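The Collado Hour, Reel Four

The program ran for 139 broadcasts out of the Tranbridge studio and was never recorded on purpose. What survives is a set of kinescopes, made by pointing a film camera at a monitor so that the sponsor could check that its commercials had aired. The sponsor was Jidel, a maker of floor wax. Jidel kept the films in a warehouse until the warehouse was sold, and the cans then went to Nirambridge, where Begoñe Lorente was paid to list them.

Her listing had five columns: can number, length, shrinkage, sound, contents. She filled in the first four with instruments. The fifth she filled in by watching. Most entries were short. "Monologue, plate sketch, wax commercial, song." "Wax commercial, monologue, doctor sketch, song." The song was always last, and always ran long or short by the amount that the rest had run short or long.

Can four had a fault. In the middle of the doctor sketch the picture went on and the sound stopped. The optical track was present on the film. Under the loupe it showed a clean flat line, the kind of line a track makes when the amplifier is on and receives nothing. The silence lasted from the nurse's entrance to the end of the sketch. Collado, playing the doctor, kept speaking. His mouth moved, the nurse answered, he picked up a stethoscope and listened to a chair.

She wrote "sound: lost in part" and went on to can five. Then she went back and crossed out "lost," because a loss implied that something had been there. She could not think of the right word and left a blank.

The production file held a contact sheet for the technical crew. Most of the numbers on it had two letters and five digits. One name had been added later in ballpoint, with a modern number. It belonged to Dwayne Quintanilla, audio.

He answered on the second ring. He was hard of hearing on the left side and asked her to wait while he changed ears.

"I'm calling about the doctor sketch," she said. "The sound goes out."

"Which doctor sketch?"

"With the chair."

There was a long pause, and she checked that the line was still open.

"It didn't go out," he said. "I closed it."

He explained the arrangement of the studio. There was one boom microphone over the set, one stand microphone for the announcer, and two hung over the audience. Each had its own fader on a board with a master at the right-hand end. The board sat behind glass at the back of the house, and he worked it alone. The program feed went to the transmitter and to the kinescope room on the same pair of wires, so what the viewers heard and what the film heard were identical.

"So it was silent on the air," she said.

"Yes."

"For how long?"

"You've got the film. You tell me."

She had measured it. She gave him the figure in feet, and he converted it to minutes and seconds faster than she could have done it on paper.

"Why did you close it?"

He said that Collado had asked him to. At the afternoon rehearsal the sketch had gone badly. The writers had rebuilt it twice and it was worse each time, and by dinner there was no version of it that all the actors had learned. Collado came up to the booth with a sandwich and sat on the spare stool. He asked what would happen if the master fader came down at the nurse's entrance. Quintanilla told him that the telephone would ring. Collado asked what would happen if the telephone was not picked up. Quintanilla said that somebody would come up the stairs. Collado asked how long the stairs took.

They timed it. Quintanilla went down to the lobby and came up at the pace of an angry man in leather shoes. It took fifty seconds. With the door locked, they agreed, it could be stretched.

"And the audience in the house?"

"They could hear him fine. He was thirty feet away from them. Only nobody at home could."

"Was he saying the lines?"

"No."

She waited with her pencil over the fifth column.

"He was telling them what was happening," Quintanilla said. "He told the people in the seats that the sound was off and everybody at home was getting up to hit the set. He said, watch, I'm going to listen to this chair, and in Ohio they'll think it's the tube. The nurse hadn't been told. That look on her, that's what that is."

Lorente had the frame up on the viewer while he talked. The nurse held a clipboard against her chest and was turned partly away from the lens. Her shoulders were raised. In the listing, under performers, she was "unidentified woman."

"Do you remember her name?"

"I married her," he said.

He spelled it. She wrote it down in capital letters and read it back to him, and he corrected one vowel.

The station received 1360 letters. Most of them asked for the price of a service call. Jidel asked for a refund on the second commercial and got it. Quintanilla was moved to radio for the summer and moved back in August, when his replacement opened the announcer's microphone during a sneeze. The business with the fader was entered in the station log as an equipment failure, with the part number of a tube that had been replaced the week before.

"Did it work?" she asked. "As a sketch."

"In the house it was the biggest laugh I ever saw on a meter. I had the audience mikes patched to a meter, so I could see it. The needle lay down on the pin. I couldn't put it on the air, of course. I had the master closed."

She asked whether any other recording had been made. He said there had been a disc cutter in the booth, and that it had been running, and that the disc had been in the trunk of a car that was stolen in 1961. He said that he remembered about half of what was on it. She asked whether he would be willing to say it into a recorder, against the picture, from the nurse's entrance on.

"I'd have to have the picture in front of me," he said. "He went by the chair."

She made the booking for the small viewing room and reserved the projector with the variable speed. Then she returned to the listing. In the sound column for can four she wrote "master closed by operator." In the contents column she wrote "Doctor sketch (chair)," and the nurse's name, with the vowel as corrected, and after it the wax commercial.
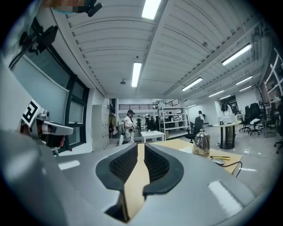 Nirambridge Evening Writers, Short Fiction Group

Posted 21 February 2022. Stories on this page are by members and remain the property of their authors. Submissions for the next round should be 11 pages or fewer, double spaced, with the title on every page. Send one story at a time. Comments on "The Collado Hour, Reel Four" will be read out at the next meeting.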